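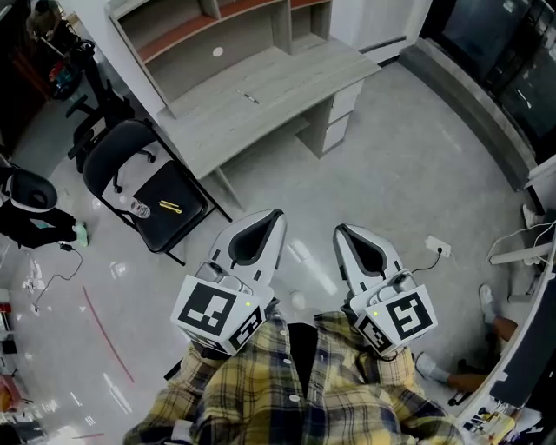 Notebook - furniture and floor, back room
3 June 2018
Entry by Mei Kasprzak

Spent the morning on the desk corner. The desk with the hutch stays where it is for now. I had wanted to turn it so the open shelves face the door, but the outlet is in the wrong place for that and I don't want an extension cord across the walking path. Left it.

Hutch. The orange-brown edging on the compartments is holding up better than I thought when we got it from Fitzsimmons. I went along every edge with a fingernail. One strip lifts a little at the back corner of the lowest compartment, on the side you can't see unless you lean in. Put contact glue under it with a toothpick and taped it down. Tape comes off tomorrow. Please don't put anything in that compartment until then.

The cable grommet in the back panel is white and the rest of the panel is gray, and Stimer asked again if we want a gray one. I said no. It snaps in properly and the cap turns. Not worth another order.

Desktop. Cleaned with a damp cloth and a drop of dish soap, then a dry one. The wood grain has a faint texture and holds pencil dust, so wipe along the grain. There is a ring near the front edge that would not come out. I tried the soap twice and then baking soda paste, which made it lighter but did not remove it. I have stopped there. Anything stronger will take the finish with it.

Pedestal. The white two-drawer unit under the right side. Top drawer was catching. I pulled it all the way out and found a bent paper clip in the left runner. Cleaned both runners, no oil. It closes now but needs a push for the last bit. Bottom drawer is fine. The key is still missing. I wrote to Clatel in case they can match it from the lock number, which is 568. If they can't, I would like to take the lock out altogether, as it is only a matter of time before somebody pushes it in and we have a locked drawer with our tape measures inside.

Chairs. This is where most of the time went. We have too many kinds and they all end up near the same desk.

Folding chair, black seat, thin metal frame: keep. It is the only one that goes flat against the wall. It keeps turning into a side table. Bottles and small tools belong on the hutch shelves. I have said this before and I put my own things on it too, so this is a note to me as well.

Office swivel chair with the armrests: keep, but the casters need attention. I turned it over and cut the hair and thread out of them with a seam ripper. One still drags. Replacement casters take an 11 mm stem, I think - measure before ordering, don't trust me on this.

Gaming-style chair, white and black: everyone's favorite, so it never gets put back. No faults found. The gas lift holds. I sat on it for the length of a phone call and it did not sink.

The dark chair at the back: the seat is sound but it has become the bag chair. I want hooks on the wall there. Nomus has a plain steel rail with 3 hooks. Two rails would do it. Will put it on the July order unless someone objects.

Floor. The gray floor shows everything. It looked clean until I got down at a low angle with a flashlight and then I could see caster tracks all the way from the desk to the line. Mopped with plain warm water first, then the floor cleaner at half strength. Full strength last time left a film that was slippery in socks. Half strength dried in 14 minutes with the door open and left no film that I could feel. I will use half from now on.

The red line. Two places where the edge has picked up dirt. Rubbed them with a white eraser, which worked well and was slow. Don't use the scraper. Furniture stays on the desk side of the line, and that includes chairs when you get up from them.

Leftover from today:
- tape off the hutch edge
- measure caster stem
- answer from Clatel about the key
- felt pads for the feet of the folding chair, the rubber ones leave gray marks
- pen cup for the desk, there is always a single pen lying loose and it rolls

One change of mind. Last month I wrote that we should get rid of the hutch and use the wall for shelving. I measured the wall again this afternoon and the shelves would have to start too high for anyone to reach while seated. The hutch is easier. Crossed out the old entry and put the date of this one next to it.

Mop head is rinsed and hanging by the sink. Bucket is under it.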